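4.2 Comparing fingertips on garment edges

The second set of trials looked at how the choice of fingertip affects grasping a garment by its edge. We kept the arms, the table and the controller the same as in Section 4.1 and changed only the tips. Two sets were compared. The Beneš tip is a short, stiff pad that meets its partner face to face. The Plerkstead tip is the same length but has a softer backing, so that it gives a little when it closes on a thick fold.

All trials used the two-arm station at the Stodthorpe lab, with both arms mounted above a white table. The overhead view was used to pick a grasp point, and the wrist views were used to correct the last part of the approach. The Nastuletti controller ran both arms and logged commanded finger position and motor current. We did not add force sensing at the fingertips. Motor current was the only signal we had for contact, and as discussed below it was not always enough.

Each tip was tried 33 times on green cloth items, with the starting layout changed by hand between trials. A grasp was counted as good if the fabric stayed between the fingers through a lift and a short sideways move. A grasp that held more layers than planned was logged separately — it was neither a success nor a drop. Figure 3 shows the work from the station view and from the wrist cameras.

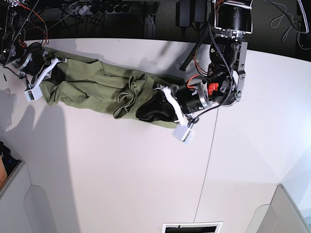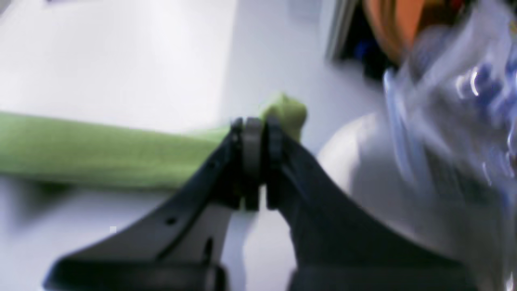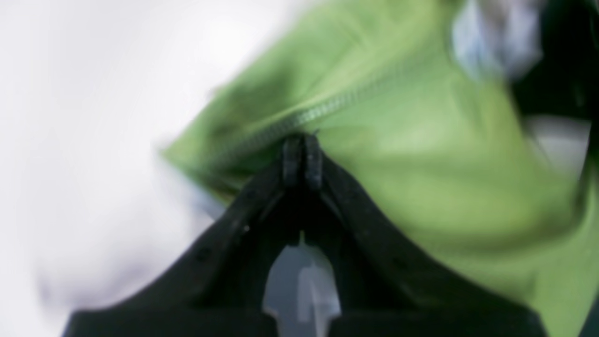
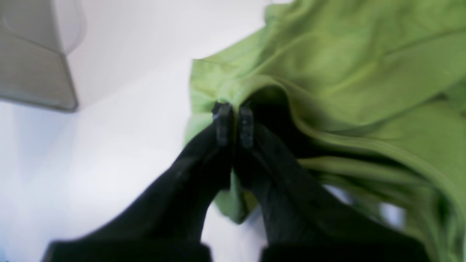
Figure 3. Handling green fabric at the two-arm station. First panel: both arms with their grippers at the cloth. Remaining panels: wrist-camera views with the fabric held at the fingertips.

The wrist views proved more useful than we expected when reviewing failures. From above, the grippers hide much of the fabric they are holding, and a fold that looks like one layer can turn out to be several. In the wrist view, the fingertips stay in nearly the same place in the image and the fabric moves around them. This made it easy to mark the pinch point by hand. The third panel of Figure 3 shows a case we looked at closely, with the tips closed on the fabric near the lower end of a zipper. In the fourth, a thin strip of cloth is pinched between the pads and a rolled edge curves away to the right.

The wrist cameras also have a clear weakness. Motion blur is common in the upper part of the view, as in the second and third panels, while the gripper itself stays fairly sharp. We tried lowering the approach speed and found that the blur became less of a problem, but each trial took longer. For the results given here we left the speed alone and dropped blurred images from the grasp correction step. The controller then fell back on its last good estimate.

With the Beneš tip, 21 of the 33 grasps were good. Most of the rest were multi-layer grasps, and there were 3 clean drops. The stiff pads closed the same way each time, which made the commanded finger position a fair guide to how much fabric was held. They did poorly on thick, bunched fabric. There the pads touched the top of the bunch first and pushed it down before they closed.

The Plerkstead tip did better on bunched fabric and worse on flat edges. The soft backing let the pads wrap slightly around a fold, but it also made the final finger position harder to read. A single layer and a double layer often gave the same value in the log. In 10 trials we could not tell from the log alone whether the grasp was single or double, and had to go back to the wrist images to decide.

Zippers were a problem for both tips. When the pads closed directly over the teeth, the current rose early and the controller treated this as a full grasp. Moving the target point sideways, away from the zipper line, removed most of these false readings. We now apply that offset whenever a zipper is marked in the overhead image. It has to be marked by hand for the moment, and the offset is a fixed distance that does not depend on the size of the garment.

We did not find a reason to prefer one tip for every item. For the folding trials in Section 4.3 we used the Beneš tip on both arms, mainly so that the finger position log could be compared between left and right. A mixed setup, with a stiff tip on one arm and a soft tip on the other, was tried briefly in April but is not reported here. The two arms needed separate current limits, and we had not yet tuned them well enough for a fair comparison.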